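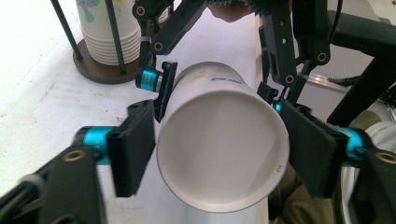

Demonstrações com garra na mão: quantas bastam?

roya_moradi
23 June 2026
Boa tarde a todos. Sou Roya Moradi, peço desculpa pelo meu português. No projeto Relasia treinamos uma política só com demonstrações de garra segurada na mão, tarefa de copos de papel. Com 200 demonstrações a política teve sucesso em 42 de 300 tentativas. Com a variação de orientação do copo incluída no treino, passou a 43. Para mim isto quer dizer que a orientação não é o problema. 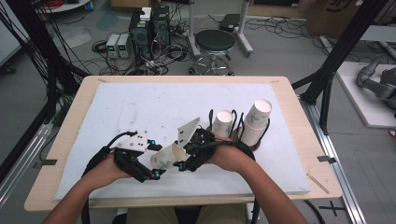

Copo deitado entre os dedos, suporte à direita.

grorkov
Não concordo. Uma tentativa a mais não diz nada, nem a favor nem contra. Quantas sementes de treino?

roya_moradi
Uma só — tem razão, é fraco. Escrevi "quer dizer" com demasiada força.

arancibia_lab
Eu olhava primeiro para a latência entre imagem e abertura dos dedos. No nosso caso o erro estava todo ali.

grorkov
Pode ser, mas sem separar as falhas por fase (pegar, transportar, largar) estamos a adivinhar.

roya_moradi
As falhas de pegar são a maioria. A latência medi apenas no início de June, antes de mudar para o Dirkance. Vou medir outra vez e treino com mais sementes.

arancibia_lab
Ponha também a tabela por fase, se puder.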